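Gellovora Bakes: a plain-text collection of home bread recipes

README, last changed May 30, 2018

What's in it

Gellovora Bakes is a set of 952 bread, bun and scone recipes typed up from parish cookbooks, handwritten cards and the backs of old calendars, mostly from Fudinstead and the villages on the Burnville side of the river. I started it because my gran's lardy cake card was fading, and then people kept handing me more cards (a biscuit tin full, in one case!) and I couldn't stop. It's a joy to work on and I hope it's a joy to bake from.

Every recipe sits in its own text file. There's one big table as well, recipes.csv, if you'd rather sort and search the lot in a spreadsheet.

Columns in recipes.csv

id: a plain number, never reused
title: as written on the card, spelling and all
kind: loaf, bun, scone, flatbread, sweet dough or other
flour_g: total flour in grams
liquid_ml: milk, water, buttermilk or tea, added together
raising: fresh yeast, dried yeast, starter, soda, baking powder or none
oven_c: degrees Celsius, for an ordinary oven without a fan
minutes: baking time only, no proving
source: the book or card it came from
tested: yes or no

The ingredients file, ingredients.csv, has nearly 4,000 lines, one for each ingredient in each recipe. Join it to the main table on id.

How measures were changed

Ounces were turned into grams and rounded to the nearest five. A teacup is taken as 150 ml, a breakfast cup as 280 ml. "A knob" of butter has been left as a knob, as it should be. Gas marks were looked up in the table at the back of the Burnville school cookbook, and "a brisk oven" is entered as 220 with a note in the recipe file. Where a card gave no baking time at all, minutes is blank. Please don't read a blank as nought!

Known gaps

Rye is badly short, with only 8 recipes. Six of the sweet doughs have no liquid listed and I suspect the writer forgot it. Nneka Adeyemi's Saludo loaf (soft, a bit sweet, wonderful toasted) is in twice, once with starter and once with dried yeast, and both are meant to be there.

The fresh yeast amounts look high to modern eyes. I've left them as they were, but halving them and letting the dough sit overnight in a cool larder gives a far better crumb.
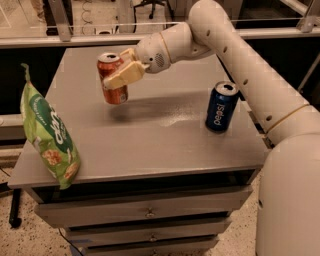

Nikau Bright wrote to say that the soda bread files all assume proper buttermilk, and that milk soured with lemon juice needs a good bit less liquid or the dough won't hold a cross. I've tried it since and it's true, so there's now a line about it in each of those files. Thank you, Nikau!

Adding a recipe

Copy blank.txt, fill in what you have and send it over with the name of the book or a note of whose card it was. Half-legible cards are very welcome. Mark tested as yes only if you've baked it yourself from the typed version.

Next batch goes in at the end of June, teacakes first.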